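Gallier: A Card-Drawing Game for Two to Four Players
Project report by Chie Fujimoto and Kumiko Murakami

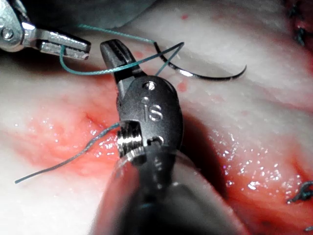 We wanted to make a tabletop toy that a family could learn in a few minutes and still want to play a second time. Our instructor asked every team to start with a toy or game sold in stores and change one thing about how it works. We started with the kind of party game where a player draws a card and does what it says. The part we changed was who decides when a turn is over.

How the game works

Gallier is played with a deck of 82 cards, a folding board and a wooden spinner. Each player takes a pawn and puts it on the harbor space. On your turn you draw cards one at a time. Most cards move your pawn forward between one and three spaces. The storm cards move it back to the last dock you passed. You may stop drawing whenever you like, but the player on your left can spin the spinner once per turn, and if it lands on blue you must draw again. The first player to reach the lighthouse wins.

There are 11 storm cards in the deck. The first version had more, and our classmates told us they spent most of the game sitting on the same dock.

Making the parts

The board is two sheets of chipboard joined with bookbinding tape along the fold. We printed the map on matte label paper and rolled it down from the middle to keep out bubbles. The first board had a ridge at the fold that tipped the pawns over. On the second one we left a small gap between the sheets before taping, and it lies flat.

The cards were printed on heavy card stock and cut with the guillotine in the design room. Rounding the corners took much longer than we planned. The hand punch jams if you put in more than two cards at once. Kumiko did nearly all of them over two evenings.

The spinner was the hardest part. We used a brass fastener at first and the arrow stopped in the same place too often. Chie took apart an old board game spinner and copied the way the arrow sits on a raised plastic post. Ours uses a short piece of dowel with a washer under the arrow. It still slows down if the table is not level.

The box is a plain shirt box with a printed sleeve. It is bigger than it needs to be, and the cards slide around inside. We did not have time to make a tray.

Testing

We tested with classmates in May and then again with families at the Sarkstead library game night. Some 40 people played at least once. We gave each table the printed rules and did not answer questions until they had tried to start on their own.

The most common problem was the word "pass." In our rules it meant going by a dock, but players thought it meant ending a turn. We changed the second meaning to "stop" everywhere and put it in bold type. Younger children also had trouble telling the two darkest card colors apart, so we added a small symbol in the corner of each card.

Games with two players ended quickly and were a little flat. With four players the spinner got more use and people talked more. Several parents asked if the spinner could be used by anyone at the table. We tried that with one group and there were a lot of arguments, so we kept the rule as it was.

Comparison with other games

We played two store games for comparison, Kislow and Kikuchi. Kislow has a better rule sheet than ours, with a drawing for each step. Kikuchi is closer to our game in length, but a player who falls behind has no way to catch up. In Gallier the last player gets one free look at the top card each turn. We added this late and only tested it with one group.

What we would change

The rules should fit on one side of a page. They are now a page and a half. We would also like to make the pawns heavier and cut a tray for the box. The next thing to test is the free look rule, with at least one table of four.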